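Unit 10: Rules for manipulation tasks at a simulated cooktop
Notes by Rosalie Plattner, revised September 27, 2025

These rules apply to every scene in the Stöckli kitchen set. Konrad Trummer checks submissions against them.

## 10.1 Before the run

- Load the scene, then the controller. Record both version numbers.
- Set the force limit for knob contact before enabling motion.
- Define a keep-out volume over each burner zone. A zone counts as hot unless the simulator state says otherwise.
- State the target knob by position in the row, left to right. Do not use "front" or "back" for knobs; those words are reserved for burners.

## 10.2 Approach

1. Stop short of the knob row and hold for 50 control cycles.
2. Confirm that the target knob is fully in view. A knob that is only partly visible may not be used as a target or as a reference.
3. Compare the two fingers with the knob positions. On the cooktop below, the fingers stand in front of the row, and the leftmost knob fails rule 2.

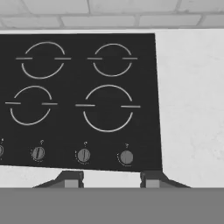 4. Close on the knob only after the hold has been logged. If the target is lost from view, retract and restart from step 1.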